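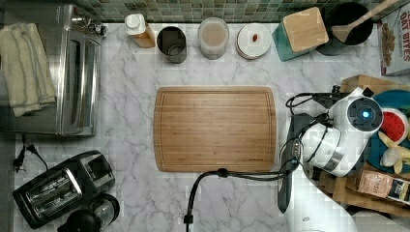
Ticket: Loan repayment schedule import fails after exchange rate change
Product: Neltent desktop, reports module
Opened: 17/10/2019
Status: Solved (sort of, see the end)

Hi all, me again. I run the numbers for Kinder, a small newsletter on government borrowing, and every quarter I pull the repayment schedules for a bunch of countries into Neltent so I can chart who owes what and when. It normally takes me one cup of coffee. This time it ate most of my day, so I'm writing it all down in case somebody else hits the same wall.

What I was doing: importing the Rerine debt file, the big one with all the bonds and official loans in it. It has 189 rows this quarter. I picked the usual template, set the reporting currency to dollars and hit Import. The bar went all the way across and then I got this:

Import finished with warnings. 174 rows loaded. See log.

So I went to see the log, and the log was blank! Not one line. I tried again with the same result, same 174 rows, same blank log.

First thing I tried was restarting. No change.

Second, I cleared the rate cache (Tools, Rates, Clear) and downloaded the exchange rates again. That made it worse, because now the totals for the loans that did load were off from last quarter by way more than any currency move could explain. I put the old rates back from my backup and the totals went back to normal. Please make a backup before you touch that button.

Third, I split the file into chunks of 50 rows to see which one was choking. The first three chunks went in clean. The last one, the short one, lost every row that was missing before. OK, now we're getting somewhere – all the trouble is at the bottom of the file.

I opened that chunk in a plain text editor and stared at it for a while. The missing rows are all loans paid out in stages, where the lender hands over a piece at a time after each review of the budget. Older versions of the file put every stage on its own row with its own date. The new one puts them on a single row with the dates stuck together in one cell, with a semicolon in between. Neltent reads the cell, can't make a date out of it and quietly throws the row away. I really wish it would say so.

I wrote to support and got an answer the same afternoon, which was nice. Their reply, pasted in:

"Thanks for the sample. We can reproduce this. The date field only accepts one value per row, and rows that fail that check are skipped without a log entry. The missing log entry is a bug and we've filed it. A fix is planned for the December release. For now, please split staged loans into one row per payment before import."

So that's what I did. I made a copy of the file, gave each stage its own row, and copied the loan name and interest rate down. Watch the amounts while you do this. The amount in the file is for the whole loan, so if you copy it down too, a loan of 1,000 with two stages turns into double that and your country suddenly looks broke. I did precisely this on my first go and very nearly sent the chart out.

After that the import went through with no warnings, and the total matched the one printed on the cover sheet to the last digit. Phew.

The rate cache thing is still open. Support thinks the download picked up the official rate for one country that has since let its currency float, and used it for the older dates as well. They asked for my settings file and I've sent it. Friesen, the add-on I use for charts, isn't involved as far as I can tell (I turned it off and the totals were just as wrong).

One request while I'm here: could the import screen show rows read next to rows loaded? I only caught this because I happened to know how long the file was.

I'm marking the import part solved and leaving the rates part under its own ticket. If you have staged loans in your file and your totals look low, check the dates column first.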